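About us
Clasto – who we are, what we sell, and where the arms fit in

Home | About us | What we supply | Working here | Contact

Clasto supplies the dull end of hospitality. If you run a guest house, a café or a block of serviced flats, we send you the mugs, bowls and paper goods you would otherwise have to go out and buy. We pick, pack and restock from one building, and 82 people work in it. Most of them spend the day on their feet, moving things from one shelf to another.

This page used to say that we were "embracing the future of fulfilment". A packer asked at a staff meeting what that meant and no one from the office could give her an answer, so it has gone. What follows was written by the operations side and checked by people on the floor.

What we are trying out

We have a trial bench on site, which everyone calls Drilludow after the project name on the purchase order. It has a pair of robot arms fixed along one edge and a small area to work in, stocked with the kind of goods we handle every day. The question we set was a plain one: can a machine take a paper roll and put it on a shelf, or sort a mug from a bowl, well enough to be worth having next to a person?

We do not have a yes yet. The sales material we were shown by several suppliers talked about 100 per cent of repetitive handling being removed. We have not seen anything that makes us believe it, and we would ask other firms our size to be careful with figures like that. Handling looks repetitive until you try to write it down. A roll in creased paper is never quite the same shape as the last one. Mugs have handles, and the handles point wherever they were left.

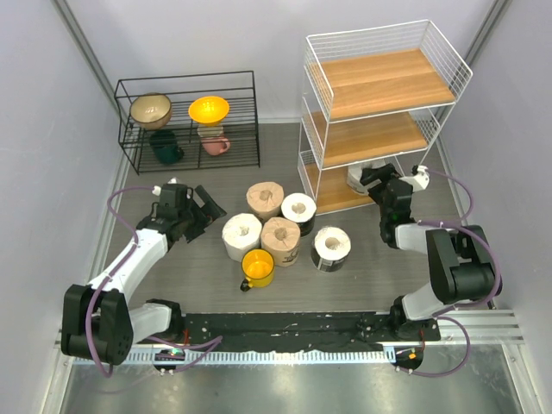 The Drilludow bench, set up for shelving rolls and sorting crockery.

Kamol Sangkhawat runs the bench. He came to it from the packing line, where he had worked for years, and we chose him over an outside engineer on purpose. He knows what a badly wrapped roll does when you grip it too hard. His notes are pinned up beside the kettle for anyone to read, including the bad days, and his view so far is blunt: "It does what I set it up to do, if I set it up nicely. Our customers' orders don't come set up nicely."

That setting up is work, and it rarely appears in anyone's sums. Before a run, a person lays the goods out. After it, a person looks at what went where and puts things back. When we add up the hours saved by automation we now count those hours too, against the machine. The result is less flattering than the brochure – and a good deal more use to us when we plan a rota.

What it changes for people here

So far, less than some hoped and less than others feared. No job has gone because of the trial. We are not going to promise that none ever will, as we don't believe any company that does. What we have put in writing with staff is this:

Anyone whose tasks change is told before the change is made, by their own supervisor.
Training happens in paid hours.
Pick rates on the main floor are not compared with anything recorded on the bench.
The bench can be stopped by whoever is standing at it, with no form to fill in afterwards.

The third point took the longest to agree. People had seen what happened at other warehouses, where a machine arrived and the targets for everyone else crept up behind it. We think that worry is fair. A machine that needs watching also makes for a dull shift, and we have had complaints about that. Time at the bench is now limited to 2 hours, after which you swap out.

There is one thing most of us would hand over gladly, and that is the low shelves. Bending for stock on the bottom board, all day, is what people here mention when they are asked what hurts. If the arms end up doing only that, it would be a modest result and we would take it.

Our other sites

We have no other warehouses. Rimine is our trade counter, open to account holders, and it is run entirely by people who will talk to you about glaze for longer than you may want. Mets is our returns service, based in the same building as the main floor. There are no plans to automate either. Returns in particular need somebody to pick a thing up, look at it and make up their mind.

We deliver to more than 100 customers. Several have asked whether their orders are packed by robots. They are packed by hand.

What happens next

The trial is reviewed in August. Staff will see the findings when the managers do, with the setting-up time included. If the numbers are poor we will say so on this page and sell the arms.

To ask about visiting the bench, or to argue with anything written above, use the contact form and mark it for Kamol.

Page last updated July 2025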